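Chapter 4
Gathering Examples

What you will learn in this chapter
How to decide which examples a learning system needs
How to record one example from start to finish
How to keep notes that another person can use
When an example should be thrown away

4.1 Before the first recording

In the earlier chapters we supposed that the data was already there. We opened a file, and the examples were waiting for us. In practice somebody has to make them, and this work takes more of the project than most students expect. In the Trirkilo project, which we follow through this chapter, the team wanted an arm to learn a small assembly task with blocks, posts and a tray. They planned for 275 examples. After checking, they kept 142.

It is useful to ask where the others went. A few had a camera that started late. Many were correct as movements, but they were too similar to each other. The operator had found a comfortable starting arrangement and went back to it again and again, without noticing. A system which is trained on such examples learns the arrangement together with the task, and when a block is moved by the width of a hand, it fails.

For this reason the team wrote a start sheet. Before each recording the operator reads one line of the sheet and places the parts as the line says. Printed markers on the table and on the blocks give the software a fixed point of reference, so that a position in one recording can be compared with a position in another.
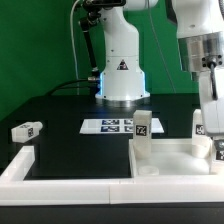 Inmaculada Aranda objects that a start sheet can also do harm, because the person who writes it has habits too, and the sheet only moves those habits from the hand to the paper. She prefers to let a program choose the positions by chance and to accept that some of them will be awkward to reach. We think that both methods are acceptable for a first collection. If you use a sheet, let two persons write it separately and then mix the lines.

4.2 What is one example?

An example, in the sense of this book, is a complete record of one attempt. It has 3 parts: the pictures from the cameras, the positions of the arm's joints, and the result. Beginners often forget the result. They remember that the attempt went well, and so they do not write it down. By December the Trirkilo team had a whole folder in which good and bad attempts could no longer be separated, and the folder was deleted.

The result should be written immediately after the attempt, by the same operator, with one of the words agreed before. The team used "done", "partly done" and "failed". A failed attempt is not always useless. We come back to this question in Section 4.5.

The pictures and the joint positions must also share one clock. If the camera is late by even a small part of a second, the system learns to act on what it saw before, and this fault is very hard to find later from the numbers alone.

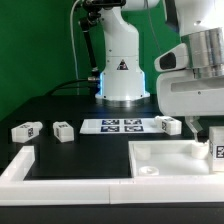

Figure 4.2. The work area, with tagged blocks on the table and two posts in the tray.

Look again at your own work area before you begin, and write down everything that could be different tomorrow: the lamps, the background, the place of each cable. You do not need to keep all of these things constant. You need to know which of them you have changed.

Exercise 4.1. Write a start sheet of ten lines for a task of your choice. Exchange it with a colleague and mark the positions that appear in both sheets.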